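The Fine Print of Stacking Bowls

By Monique Leblanc

May 25, 2025

The house rules at Navton run to 16 pages, and I read every one of them on the train home with a grin on my face. I know how that sounds. But if you care at all about how people and robot arms are going to share a room, this is where the good stuff is happening right now, in a stapled booklet with coffee on the cover.

Navton is a small lab in Ristmont that teaches robot arms to do kitchen chores. Bowls, mostly, this season. The work was going fine long before there was a rule book. People learned from whoever was at the next bench, and the habits they picked up were pretty good ones. The trouble came when the lab began trading recordings with another group, Drotel, and the two sets wouldn't line up. One side had started each run with the gripper open and clear of the bowls. The other had started it wherever the last run left off. Some 900 recordings had to be gone through by hand, and a lot of them were set aside for good.

So in October they sat down and wrote it all out. What counts as a start. What counts as a finish. Who may stand where while the motors are live, and who has the final say on stopping. The result is called the Chauvin rules, after the street the lab used to be on, and it's wonderfully plain. My favourite line is in the section on starting position: "Open, empty, and far enough from the bowls that a stranger would agree." 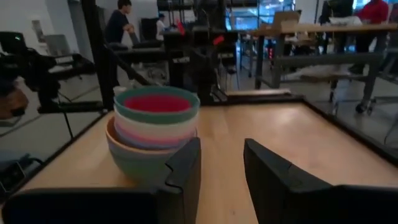
What happens when an operator isn't sure a run followed the rules?

The run gets flagged and kept out of the shared set until a second operator has looked at it. Flagging takes one key press, and the booklet says in bold that it is never counted against the person who does it.

I love that last bit. Most safety programs I've written about get stuck on exactly this point. If owning up to a doubtful run costs you something, people stop owning up, and the paperwork goes on looking lovely while the work drifts away from it. Navton logged 225 flags in the first stretch under the new rules, and the lab treats that number as good news.

The sections on people are stricter. Nobody reaches over a table while its arm is powered. The stop button has to be within reach of the operator's free hand, and it's pressed at the start of every shift to prove that it works. Visitors get a short talk at the door (I got mine twice, having asked too many questions the first time). Long hair is tied back and lanyards come off. A person who is talking to a visitor isn't operating, full stop, and hands the controls over before saying hello.

Then there are the rules about objects, which I expected to skim and ended up underlining. Bowls of different sizes and colours are to be mixed, and the layout is changed between runs so the arm never gets the same tidy row to learn from. A bowl with a chip goes in the bin. A bowl that lands crooked inside another is neither a pass nor a fail until it has been let go and has stayed put. There's half a page on that alone! The earlier habit was to call it by eye, and two operators could watch the same bowl settle and write down different results. Now the arm has to be well away before anyone scores the stack.

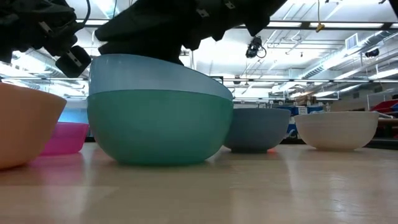 Anatole Delaunay thinks the booklet is already too long. New people, he told me, will follow five rules with care or fifty rules badly, and he would cut the object section in half and put the rest on a card taped to each table. He also worries that labs swapping recordings will start to copy each other's wording without trying it out first, and end up with rules that fit no table in particular.

I think he's right about the card. A one-page version is being drafted, and the draft I saw keeps the starting position, the stop check, the flag key and the handover. The object rules stay in the long booklet for now, with a note asking operators to mark up anything they never use.

Drotel has since taken on the same start and finish definitions, with a few changes for its own tables, and the pooled set has reached 2,700 recordings. Each one carries the version number of the rules it was made under. That was a late addition and it may be the smartest thing in there. When a definition changes, older recordings don't have to be thrown out; they can be sorted, rechecked or used for something else.

The next revision will deal with shared tables, where two operators work side by side and it isn't always clear whose stop button is whose. The current suggestion is that either button stops both arms. There's some grumbling over lost runs, and the trial starts next month.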